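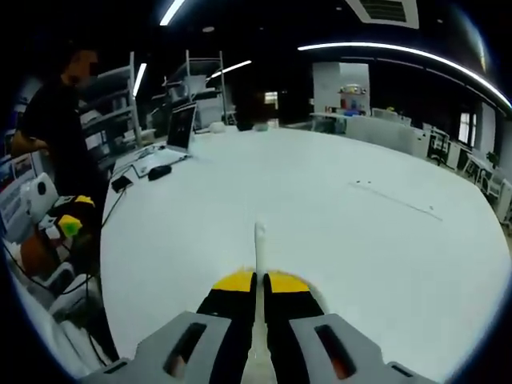
3.2 Collecting demonstrations by hand

All demonstrations in this study were recorded with a hand-held gripper instead of a teleoperated arm. The operator holds the tool, carries out the task, and the camera on the tool records what the gripper sees. We chose this setup for two reasons. It can be moved to a new room in one trip, and it lets us collect data on ordinary tables without fixing anything to them.

The task reported in this section is pick and place of thin objects on a tabletop. Thin objects were the weak point of our earlier policy, Dekik, which was trained on cups, boxes and bottles. When a pen or stick lies flat, the fingertips have to come down close to the surface, and small errors in height lead to a missed grasp or a hard contact with the table.

Each demonstration starts with the gripper open and ends when the object has been released and the fingers are clear of it. Operators were told to work at a normal pace. They were not told which direction to approach from. We did not clear the table between recordings, and things that people had put down were left where they were. Sessions in May used a fixed layout, and policies trained on them did poorly when the layout changed, so we dropped that rule.

We recorded 1570 demonstrations under this protocol. Of these, 234 were removed before training. Most of the removed recordings had tracking loss during a fast wrist turn. The others were stopped early by the operator or did not contain a complete grasp and release. The 1336 that remained make up the Meline set.

3.3 Checking the recordings

Tracking loss is easy to miss while holding the tool. In the first sessions we looked at the recordings only at the end of the day, and several groups of demonstrations had to be thrown out together. We now keep a laptop on the work table so that recordings can be reviewed between attempts. Figure 2 is a view from the tool with both jaws open.

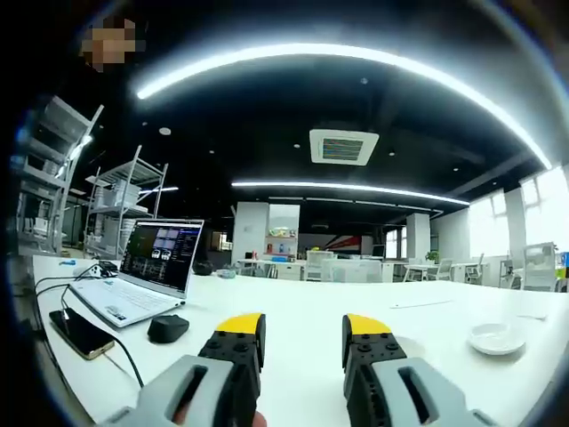

Page last changed: October 5, 2019

Figure 2. View from the hand-held gripper over the white table. The fingers have yellow tips. Small panels on the laptop screen include grayscale thumbnails that resemble gripper views.

Two properties of these views matter for training. First, both fingertips stay in view when the jaws are wide apart, so the opening width can be estimated from the picture alone. We compared this estimate with the reading from the width sensor and found that the sensor was needed only when an object hid one of the tips. Second, much of the view is taken up by the room. Shelving, ceiling lights and windows change position as the tool turns, and they give the tracker more to work with than a plain white tabletop does. The same background can also mislead the policy, which may learn to tie an action to a certain light strip or pillar. We handle this by masking the upper part of the view at random during training.

3.4 Results

The policy was tested on a fixed arm fitted with the same type of fingers. We ran 50 trials with a thin object placed at a random position and angle. The policy trained on Meline completed 42 of them. Five of the failures were grasps that closed above the object, and three were drops during the move to the target.

Without random masking, the policy did well in the room used for collection and clearly worse in a second room with different lighting. The recordings were processed with Nurkico, using the settings given by Sundqvist for short sequences. Tormod Haugland carried out the manual review of all removed recordings.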